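**Subject: Re: [lurkodora-dev] Self-filter drops points near the wrist bracket**
**From:** Till Fuchs
**Date:** 7/23/26

Replying inline and trimming hard. The full log is in the tracker under issue 758.

> On the Breltau cell we see the planner reject approach poses over the divided
> box whenever the hand is pitched up. The rejection reason is always
> START_STATE_IN_COLLISION, with the forearm and an unnamed octree cell as the
> pair. Padding on the forearm is at the default. If I set the padding to zero
> the error changes to a different cell but does not go away.
>
> Is the self-filter aware of the bracket? I could not find it in the URDF.

It is not. The URDF in the main branch ends at the wrist flange and then attaches the hand. The bracket and the sensor module at its tip were added to the hardware in January and only ever went into the calibration file as a frame (`wrist_sensor_link`), with no visual or collision geometry. The head camera sees them, the filter has no mesh to match them against, and the points go into the octree as obstacle. The arm then finds itself in contact with a piece of itself.

Zero padding makes it worse. The default padding was swallowing part of the bracket by accident.

> Second question. With the bracket masked by hand I get a valid plan, but the
> octree still has a thin ridge running back from the wrist toward the elbow. I
> assumed calibration error and redid the hand-eye. Residuals were fine.

The calibration is fine. The ridge is the cable. It runs from the wrist down along the forearm and sits outside the forearm mesh. It also moves, so a rigid mesh is the wrong tool. I use a capsule chain with generous radius, attached to the forearm link and flagged as filter-only so the planner does not treat it as collision body.

For reference, the configuration I used to reproduce, seen from the head camera:
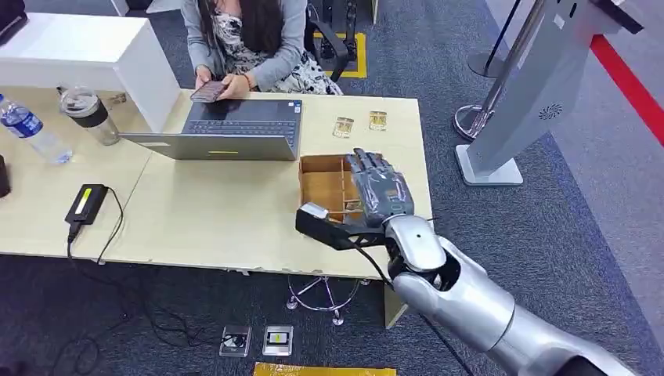 *Head camera, hand over the divided box. Bracket and sensor module below the hand, cable along the forearm.*

Two things matter about this pose. The fingers point upward, so the bracket juts out beneath the hand and the tip module is close to the box in the image. Clustering on depth alone can merge the module with the cardboard, and when that happens the box detector returns a bounding volume that is too tall. Reinhold reported the tall boxes as a separate bug. I think it has the same cause and would like to close it as a duplicate once he has rerun his set.

The other is the desk itself. The two clear containers next to the laptop, the water bottle on its side and the tumbler give patchy depth returns. The octree gets a few voxels from the labels and the golden contents and very little from the clear walls. I do not want to solve that in this patch, but anyone testing should know that an absent obstacle over there is not evidence that the filter removed it. Check the raw cloud first.

> Third, is there a reason the filter runs after the voxel downsample? It seems
> backwards.

Historical. On the old onboard computer the filter took 122 ms on the full cloud and the control team wanted the whole perception chain under that. After the downsample it was cheap, at the cost of voxels that straddle the robot surface and a free obstacle. The Araya build does the mesh test on the GPU and the argument no longer holds. I have moved it in the branch.

The patch set is 4 commits:

1. Add collision and visual geometry for the bracket and sensor module. Boxes only, no mesh.
2. Add `filter_only` as a link attribute, parsed from the semantic file. The planner ignores it, the self-filter does not.
3. Capsule chain for the forearm cable, with 5 capsules. Radius is a parameter.
4. Run the self-filter before the voxel downsample. Old order is available behind `legacy_order: true`.

The relevant part of the config now looks like this:

```yaml
self_filter:
 legacy_order: false
 default_padding: 0.01
 links:
 forearm_link:
 padding: 0.01
 wrist_bracket_link:
 padding: 0.015
 forearm_cable:
 filter_only: true
 radius: 0.02
```

Do not raise `default_padding` to hide the cable. I tried it. The filter then eats the near edge of the box when the hand is low, and the grasp planner sees a box with three walls.

Open points:

- The partitions in the box are thin enough that the downsample drops some of them at the current leaf size. This only matters when planning fingers into a compartment. Opinions on a second, finer grid restricted to the box volume are welcome.
- People across the desk are in the cloud and should be. The filter must not touch them. Commit 4 has a test that checks points outside the padded robot volume are passed through unchanged. Please do not relax it to get CI green.
- Nondness users have their own wrist adapter. I do not have the drawing. If someone sends me dimensions I will add it as a variant, otherwise commit 1 is behind an xacro argument and off for them.

> If you have a branch I can test on Breltau, I will run the full approach set
> with both padding values.

`tf/wrist-self-filter`, rebased this morning. Please run it with the padding as committed first, then your two values, and attach the bags for any pose that still returns START_STATE_IN_COLLISION. The joint state alone is not enough for me, I need the cloud as well.

Reinhold Fröhlich has review on commits 2 and 3. The semantic file parser is his and I had to change the order in which it resolves link groups, so look there first if something unrelated breaks.

Till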